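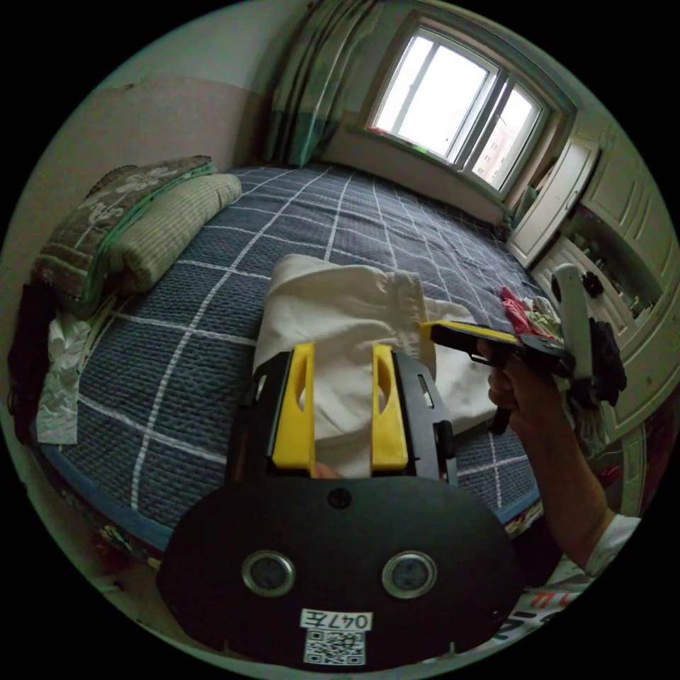 Figure 1. Bed with a dark quilted cover and a grid of white lines.

Bedding and Sleep in Shared Student Housing
Stamby Residence Project, final report, Jun 15, 2018

Our group looked at what students sleep under and whether they feel warm enough at night. We surveyed 30 residents of Pistgate and 46 of Plundine. Pistgate is the older building and its heaters go off at midnight.

Most people in Pistgate used a quilt plus at least one blanket, even in spring. In Plundine one cover was the usual answer. Colour made no difference to how well anyone said they slept, but darker covers were washed less often. 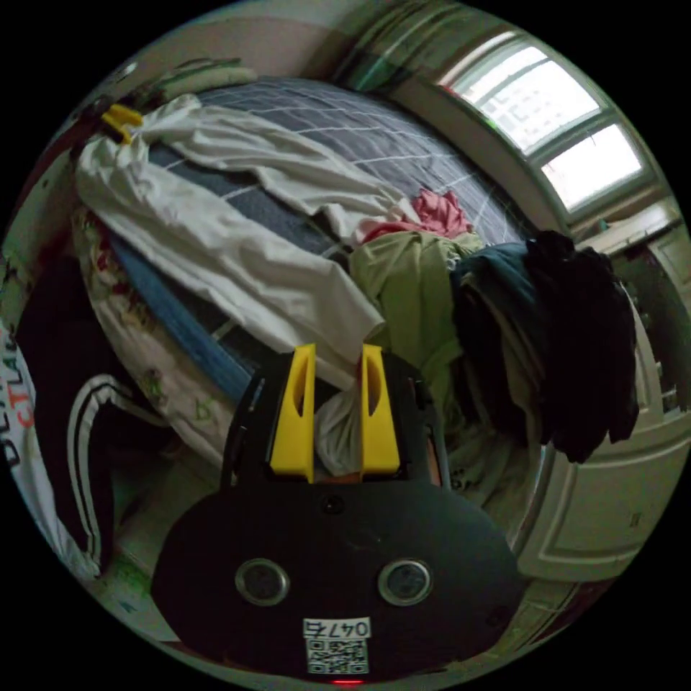 Washing was the other main topic. A large cover takes up a whole machine, so many people put it off until the end of term - or took it home in August. We did not ask about allergies, and we should have. The survey form is in Appendix B.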